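Part 7: Checking a claim before you file it in Tatolberg

By now you should have the sidebar open and your first post saved. I'm going to walk you through the bit I get asked about most, the actual check. I do this every morning with a mug of tea next to me and it's much less scary than the menus make it look!

1. Open the post from your Saved tray and copy the claim word for word into the Claim box. Don't tidy the spelling.

2. Click Archive. Wait for the green tick before you do anything else (mine once sat there spinning while the poster deleted the lot).

3. Under First Seen, choose Search Earlier. Tatolberg looks for older copies of the same wording, and you can go back as far as you like.

Note: the search stops at 161 results. If you hit that, narrow it by country or language and run it again.

4. Add at least 2 sources. One should be as close to the event as you can get – a court paper, a council notice, the full recording of a speech. Somebody else's write-up goes under Background.

5. Pick a rating. The choices are True, False, Missing Context and Not Yet Known. I use that last one a lot.

6. Write your summary in two sentences, with the answer in the first one.

7. Press Send to Second Reader. Mine is usually Areti Alexiou, who is lovely and very strict about dates.

Caution: once you've pressed Send you can't edit the Claim box. You'd have to withdraw the whole entry and start again, and the archive link doesn't carry over.

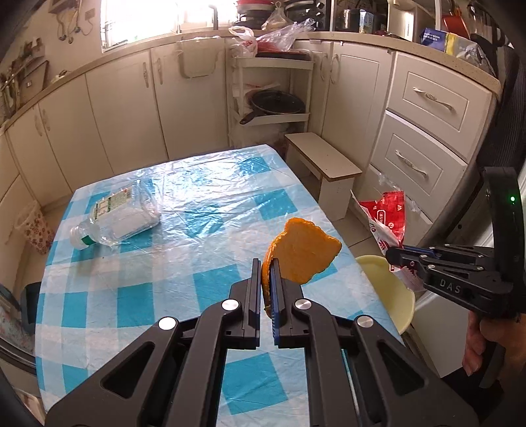 What happens if my second reader disagrees with the rating?
The entry goes back to your Saved tray with their comments down the side, and it stays unpublished until you both choose the same rating.

If you're still stuck after a couple of rounds, click Ask an Editor. Ngozi Ogundipe picks those up in the afternoon. Part 8 covers corrections, so keep your entry open if you're going straight on.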